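Avant d'acheter un bras robotisé pour l'atelier : nos conseils de budget

On nous écrit souvent pour savoir combien il faut prévoir quand on veut automatiser un petit coin d'atelier, et je comprends bien la question, je me la suis posée moi-même assez longtemps (mon mari vous le confirmera !). Chez nous, rue de Rasau, l'addition s'est arrêtée à 3903 euros, pince, support et câbles compris, alors que j'étais partie sur une idée bien plus modeste.

1. Commencez par le travail, le catalogue viendra après

Notez sur une feuille les gestes que vous voulez confier à la machine : ranger des bocaux, trier des vis, tenir une pièce pendant que la colle prend. Bart Van den Broek, qui tient l'atelier Fernetti, conseille de garder cette feuille une bonne quinzaine de jours et de la relire à tête reposée. La mienne avait fondu de moitié, et le devis avec.

2. Regardez en l'air

On mesure toujours l'établi, la porte, l'allée, et on oublie le plafond. Or un bras qui se redresse prend de la place, surtout avec une pince au bout. Repérez les poutres, les rails, les luminaires, et marquez au ruban les endroits à éviter. Gardez 60 centimètres libres au-dessus du point le plus haut, vous me remercierez le jour du montage.

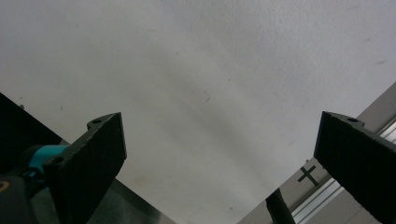 Deux doigts noirs, plats et épais, voilà une forme de pince toute simple, avec un bel écart entre les deux. Pour des objets de taille courante, je trouve que c'est un bon point de départ.

3. Prévoyez les pièces d'usure dès le premier devis

Les doigts s'abîment, les vis se perdent, les câbles fatiguent à l'endroit où ils plient. Demandez le prix d'un jeu de rechange avant de signer, et comptez-en deux. Chez Wostness, on nous l'a chiffré sans faire d'histoires ; ailleurs, il a fallu relancer trois fois.

4. Louer pour essayer

Folasade Sani a loué son matériel pendant presque 3 mois avant de se décider, et elle a finalement pris le modèle en dessous. Demandez si les loyers sont déduits du prix d'achat, et faites-le écrire sur le bon de commande.

5. Gardez une ligne pour les à-côtés

Multiprise, plateau de fixation, bacs, une étagère à déplacer... Je range tout cela dans une enveloppe à part, et je n'y touche pas avant la livraison. En décembre, les délais s'allongent, passez donc commande plus tôt si vous pouvez.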